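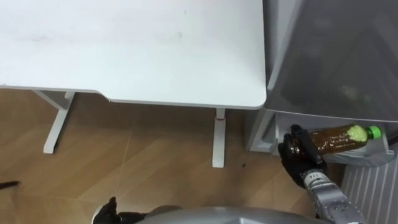

Workplace Automation > Break Room and Pantry

Trorley Pantry Attendant
Two-armed humanoid for shared kitchens, break rooms and small staff canteens

If you have ever been the person in the office who ends up looking after the fridge, you already know why we built Trorley. It usually starts small. You put a few drinks away one morning because the delivery is blocking the hallway, and before you know it people are coming to your desk to ask when the iced tea will be back! Trorley takes over the fetching and putting away, and it does so in the kitchen you already have, with the fridge and table you already own.

What Trorley does in a working day

Trorley moves drinks between the refrigerator and a nearby table or counter. It can take a bottle out of a bin or an open drawer, stand it upright within easy reach, and put things back again when the tidy-up round comes. It works with ordinary screw-cap bottles, standing or lying down, with or without a label. You set the rounds yourself on a tablet (most of our customers like one before the first coffee and another after lunch), and between rounds it waits wherever you have marked its parking spot.

We should say plainly that it is a patient worker and a fairly slow one. A person with two free hands will always clear a crate of drinks faster. The difference is that the person can now be doing the job they were hired for, and Trorley doesn't mind being interrupted when someone steps in to grab a soda.

The hands

Each arm ends in a five-fingered hand, so Trorley can wrap its fingers around a bottle to hold it or use a single finger for a light touch. Fitted gloves are available for either hand and we do recommend them for chilled drinks, as they are easy to pull off and wash. Please order a spare pair, you will be glad of it on laundry day.

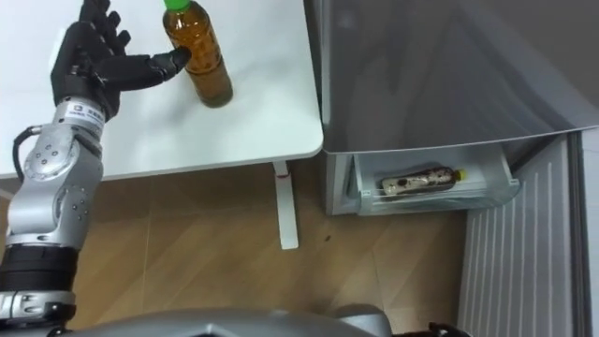
What changes for the people who work there

This is the part we get asked about most, and we'd much rather talk about it before you buy than after. Trorley changes somebody's day, and that somebody should be in the room when you plan it.

Hye-jin Kang runs the front office at Likberg, a packaging firm with 40 people on one floor, and she was the one who had been stocking the fridge. She told us she was a little put out at first. "I complained about that fridge for years, and then when they offered to take it away from me I felt strange about it," she said. "I liked that it got me up from my chair, and I liked hearing what everybody was up to." What they settled on was that she would keep the ordering and decide what goes where, and Trorley would do the bending and lifting. She gets back nearly 30 minutes on a delivery day, and she still goes in for a chat (the fridge was never really the point of that, as she says herself).

At Čierny, a print shop that runs two shifts, the evening crew asked for something we hadn't thought of. They wanted the robot to stay parked during their meal break, so the kitchen could be a quiet place for a while. Quiet hours have been a standard setting ever since, and we are grateful to them for speaking up.

From both of them we have learned to suggest the following:

- Talk to whoever does the job now, and ask which parts they would like to keep.
- Name one person on each shift who can pause Trorley and change its rounds.
- Give everyone a short hands-on session, including the folks who only come in now and then.
- Look at the schedule again after a month. The first one is never quite right.

Getting your kitchen ready

Trorley likes a smooth, level floor and a clear space between the table and the refrigerator. A plain tabletop without a cloth works best. Doors need room to open all the way, and if your fridge has deep drawers, please measure them and send us the numbers with your order so we can check the reach beforehand. Wood-look flooring, tile and sealed concrete are all fine. Thick rugs are not, sorry to say.

Setup takes one working day. Our fitter teaches Trorley your shelves and drawers together with your own staff, and stays through at least one full round.

Ordering details

Item number: 3771
Includes: robot, charging stand, tablet, one pair of gloves
Delivery: 8 weeks from confirmed order
Training: one session on site, with a follow-up call
Service: yearly visit, with phone help during business hours

Trorley is sold and serviced by Savton. If you aren't sure it would suit your kitchen, write to us and tell us a bit about the room and the people who use it. We do read every one of those messages, and we have been known to answer at some length.

Related products

Trorley spare gloves, pair
Trorley charging stand, wall side
Tablet holder for counter or shelf
Floor marking set for parking spots
On-site refresher session for new staff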